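Provari hand-held gripper with fin pads: is it worth the money?

Reviewed by Toivo Hirvonen
June 17, 2022

I have been sent a lot of grippers that promise to pick up anything. Most of them pick up a foam cube very well. So when Provari began advertising its hand-held gripper as the one tool for recording grasping demonstrations "on everyday objects, straight from the box", I asked for the standard kit with the soft fin pads and kept the older Niskanen parallel gripper beside it for comparison.

First, the box. You get the gripper body, a pair of fin pads, a camera mount, a bag of screws and a folded sheet that calls itself a manual. The sheet shows the pads going on in one drawing and does not say how tight the screws should be. I did them up firmly, found that the ribs at the base were pinched, and backed them off again. Provari's support answered my email in two days and said "hand tight". Fine, but print it on the sheet.

The jaws are flat white plastic plates with small screw holes in them. I am told the holes are there so that you can fit pads of your own. I like the idea. I am less keen on plastic plates in general, and if you squeeze the handle hard on something that won't give, you can feel the jaws spread a little. The Niskanen has metal fingers and doesn't do this. It is also heavy enough that my wrist complained after 100 grasps, so there is a trade to be made and I don't want to pretend there isn't.

The pads are the selling point. They are the usual ribbed fin shape: press on the face and the tip is meant to curl round whatever you are holding. With round things they do what the advert says. Drinks bottles are my standard test because they are slippery and easily dented, and when there is only a bit of liquid at the bottom the weight sits low, which shows up a grip that lets the top half swing. 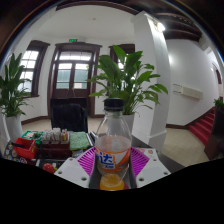
I did 200 lifts with bottles, half with each gripper, always gripping at mid-height and holding for a slow count of five. The Provari dropped two. The Niskanen, with its flat rubber faces, dropped nine and left dents in several more. That is a clear win for the fins and I was a bit annoyed to have to write it down, having told Faustine Boyer over lunch that I expected no difference.

Now the other side of it. Small flat things are poor. A packet lying on the table has to be nudged to an edge before the pads will take it, as the tips are too thick to get underneath. Sponges are easy, but then a sponge is easy for any gripper ever made. Anything under the width of a pencil tends to slide into the gap between two ribs and sit there at an angle, and if you are recording demonstrations for a robot to copy, an angle you didn't choose is a nuisance. Wycliffe Ogola, who tried it for an afternoon, gave up on pens altogether.

The camera mount is where I have most to grumble about. It holds the camera firmly enough, and the view takes in both pads and whatever is between them, so you can see the contact. But a good slice at the bottom of the picture is simply black. You can crop it, of course. I would still prefer to have those pixels pointing at something. The wide view also takes in most of the room, so anyone hoping for a tidy background had better tidy the room.

Colour is a smaller matter. The magenta pads are easy to pick out from most household objects, which helps when you are checking clips by eye. I also had a grey pair on loan from Vornis, and against a grey table they were a pest. If you have a choice, take the loud ones.

Wear: I logged 323 grasps in total on one pair of pads. There is a faint shine on the faces and one rib on the left pad has a nick where I caught it on a tin lid. No splits so far. Provari claims a "long service life" without putting a number to it, and I can't put one to it either. Martti Ojala's pair at Ranham tore at the base in the first month, though he does over-tighten everything, and see my remark on the manual.

Would I buy it? For bottles, cups, fruit and soft packaging, yes, and with a spare set of pads in the same order. For a kitchen drawer full of cutlery, no - keep the Niskanen, or wait for the thin-tip version, which Provari says will ship in July. I have asked for one. They said the same thing about the last accessory and it came when it came.

Good: gentle on round objects, light in the hand, pads easy to see
Bad: thin instructions, some flex in the jaws, useless on pens, wasted camera view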